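Chapter 3
Small Firms, Long Lives: How a Family Workshop Keeps Going

When I first taught this part of the course I began with theory, and I watched a whole room of students go glassy-eyed by the second page. So I'm going to begin with rakes.

Naqvi is a family firm in Grikinbridge that makes hay rakes, scythe handles and besom brooms. You may well wonder who on earth buys a hay rake these days! Quite a lot of people, as it happens (meadow trusts, smallholders, the odd film company), and in the last trading year I looked at, the firm sold 1098 of them. That's a modest number if you're used to reading about car plants, but it kept ten people in work and paid for a new roof on the drying shed. I've been visiting on and off for years, usually on a Friday, when they light the steam chest and the whole yard smells of hot ash wood, and I still come away with sawdust in my shoes and a head full of questions.

Those questions are what this chapter is built on. How does a firm like this set a price? Where does it find people who can do the work? And what happens when the person who knows everything wants to retire?

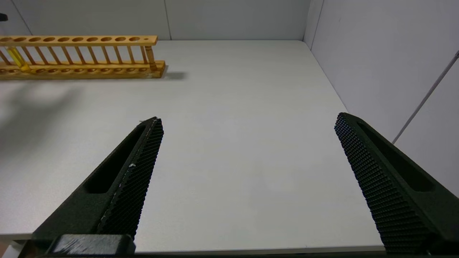
Let's take price first, as it's the one students always think is easy. The obvious way is to add up the wood, the wages and the heating, put a bit on top and call that the price. Plenty of craft firms have done exactly this for generations, and some of them have gone under doing it. The trouble is that the cost of a rake depends on how many you make. The rent on the shed is the same whether you turn out one or a thousand, so in a thin year each rake has to carry a bigger share of it. Put the price up to cover that and you may sell fewer still. We'll call this the thin-year trap, and you'll meet it again in Chapter 10 when we get to larger businesses (they fall into it too, only with better stationery).

The Naqvi family's answer was to stop treating every product the same way. Rakes are sold at a fairly steady price through farm shops. Scythe handles are made to fit the buyer, so they cost a good deal more and come with a waiting list. Brooms fill the gaps, and December is broom month, when garden centres want them for their window displays. I love this arrangement, and I'd have been very pleased with myself if I'd thought of it.

Then there's the matter of skill. Shaping a rake head takes a morning to explain and about 19 months to do well, or so the family reckon, and for most of that time the learner is costing money. A big employer can spread that cost over a large wage bill, but a small one feels every spoiled piece of ash. Keep this in mind when you reach the section on training, where I ask you to work out the point at which a new starter begins to pay their way.
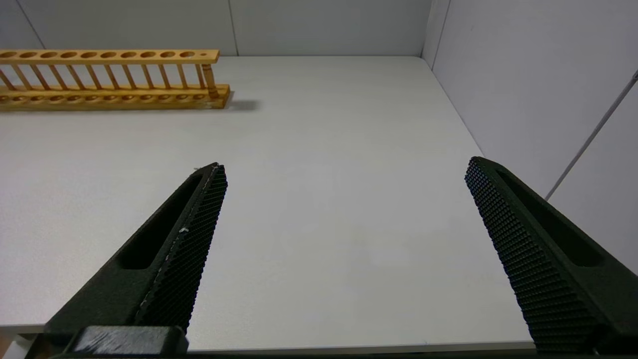

Machines come into the argument sooner or later, and they should. Just down the road at Predlow there's a second firm, Brovach, which makes broadly similar tools and went the other way, buying in lathes and cutters wherever it could. The choice between hand and machine usually comes down to a lot of small, dull jobs, and the easiest way I know to see this is to think about holding things. Look at the wooden test tube rack in the picture, and at the dark gripper fingers with their pads of tiny raised bumps. You or I would pick up a rack like that without a thought, and we'd pick up a rake head, a broom handle or a mug of tea with the same pair of hands. When you cost a machine, then, don't stop at its price. Ask what it has to hold, how often that changes, and who'll be paid to set it up again each time. Brovach makes long runs of one pattern, so those sums come out well. For a firm that might make four different handles before lunch, they can come out very differently.

The last thread is handing over, and I've given it the longest section because it's the part I find most interesting. A workshop's real value often sits in one person's head: which timber merchant to ring, which customer pays late, how the old boiler likes to be treated. None of that appears in the accounts. Before you turn to Section 3.1, jot down everything you'd need to be told if you were given the keys to the Grikinbridge yard on Monday morning, and keep the list somewhere safe, as we'll be adding to it all the way through.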